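板を継ぐ仕事、木と長く付き合う

幅の広い一枚板は年々手に入りにくくなっている。食卓の天板でも棚板でも、いま家庭に入る無垢材の多くは、細い板を横に接着した「幅はぎ」の板だ。家具工房エーゼル（Esel）は、この幅はぎの天板を主な仕事にしている。工房を開いて13年になる主宰者に、板の選び方と、買ったあとの手入れについて聞いた。

工房は元は製麺所だった平屋で、奥の半分が材料置き場になっている。壁ぎわに桟をかませた板が積まれ、入口には湿度計が二つ掛かっていた。月曜は機械を止め、材料の整理と見積もりにあてるという。取材もその日の午前中だった。

「一枚板はないんですかと、最初に聞かれることが多いです。あるにはありますが、値段を言うとたいてい話が止まります。それに、食卓として毎日使うなら、はいだ板のほうが扱いやすい場合もあるんです。幅の広い板は一方向に大きく反ることがありますから」

幅はぎでは、板の木表と木裏をどう並べるかで考え方が分かれる。交互に並べれば反りは打ち消し合うが、表面が細かく波打つことがある。そろえて並べれば見た目は自然だが、全体が弓なりになりやすい。主宰者は注文ごとに決めているそうだ。

「脚や反り止めでしっかり押さえられるテーブルなら、木目の見え方を優先してそろえます。まな板や、ただ置いて使う板は交互にします。どちらが正しいと言う人もいますが、うちは使い方を聞いてから決めています」

接着の前には、板の側面をかんなで仕上げる。機械の刃の跡が残ったままだと、数年たって継ぎ目が開くことがある。工房では手押しかんな盤のあと、必ず手かんなを一度通す。接着剤を塗って締め具で圧をかけたら、翌日まで触らない。

「締めすぎも失敗のもとです。力いっぱい締めると接着剤が全部押し出されて、かえって弱くなる。見習いのころ、それで天板を一枚だめにしました。運ぶ途中で、きれいに二つに分かれたんです。親方は何も言わずに、割れたところを見せてくれました」
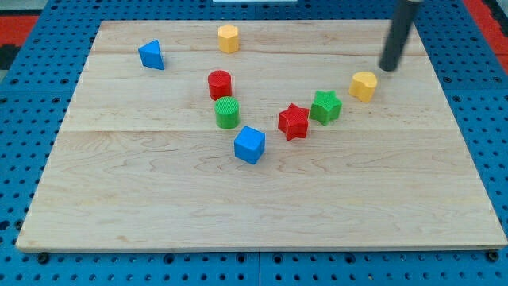 明るい色の木の板。継ぎ目が横に通っている。

継ぎ目を嫌う客もいる。以前は色と木目をできるだけ合わせ、目立たないように仕上げていたが、最近はそこまでこだわらないという。

「合わせすぎると、何年かして色が変わったときに一枚だけ浮くことがあるんですよ。初めから少し違うほうが、あとで気になりません。メープルのような白っぽい木は特にそうで、日が当たると飴色に寄っていきます。窓に近い側だけ濃くなったという相談は毎年あります」

花瓶やランナーを同じ場所に置き続けると、その形に色の差が残る。最初の半年は置き場所をときどき変えてほしいと、納品のときに伝えている。

材料は、国内の製材所のほかに、ナラッドクーム（Nulladcombe）という輸入材の問屋からも入れている。届いた板はすぐには使わない。工房の空気に慣れるまで寝かせ、含水率を測ってから木取りにかかる。

「早く欲しいと言われるのが一番困ります。冬の乾いた部屋で作ったものが梅雨に伸びる。逆もあります。1000ミリ幅の天板だと、季節によって数ミリは動くと思っていてください。だから脚の取り付けには、必ず逃げを作ります。ねじの穴を長穴にするだけですが、これをやっていないテーブルは割れて戻ってきます」

修理の依頼も受けている。他店の品でも断らない。昨年は最大で43日待ってもらった客がいた。古い継ぎ目をはがし、側面を削り直してから組み直すため、仕上がりの幅はわずかに狭くなる。そのことは先に説明し、了解をもらってから始める。

塗装についても聞いた。工房の標準はオイル仕上げで、ウレタン塗装は希望があれば外の塗装屋に頼む。オイルはフレーリクス（Frerichs）のものを長く使っているが、特別な理由はないという。

「前にいた工房で使っていたので、そのままです。銘柄より、薄く塗ってよく拭き取ることのほうが大事です。べたつくという相談は、ほとんどが塗りすぎですね。それと、オイルを拭いた布は丸めて捨てないでください。熱を持って火が出ることがあります。水に浸してから捨てるか、広げて乾かしてください」

普段の手入れは固く絞った布で拭くだけでいい。輪じみができたら、目の細かい紙やすりで木目に沿って軽くこすり、オイルを塗り直す。部分的に白くなるのがいやなら、天板全体を一度に磨いたほうがむらにならない。

「子どもがフォークで付けた傷を消してほしいと持ってきて、やっぱり残してくださいと言って帰った方がいました。こちらは削る準備をしていたんですけどね。結局、オイルだけ塗って返しました。へこみだけなら、湿らせた布を当ててアイロンをかければ戻ることもあります。オイル仕上げの板なら家でもできますが、当てるのは短い時間にしてください」

工房では現在、プラーンサイド（Prarnside）という集会施設に入れる長机を作っている。二人で運べる重さにという条件があり、天板の厚みをどこまで落とすかで何度も試作をした。取材の日も、厚みの違う板が三枚、壁に立てかけてあった。

「薄くすれば軽くなりますが、反ります。あとは裏の桟の入れ方ですね。来週もう一度組んでみて、だめならまた考えます」

見積もりは無料。天板だけの注文も受け付けている。脚を自分で用意する場合は、取り付け方法が分かる図か写真を添えてほしいとのことだった。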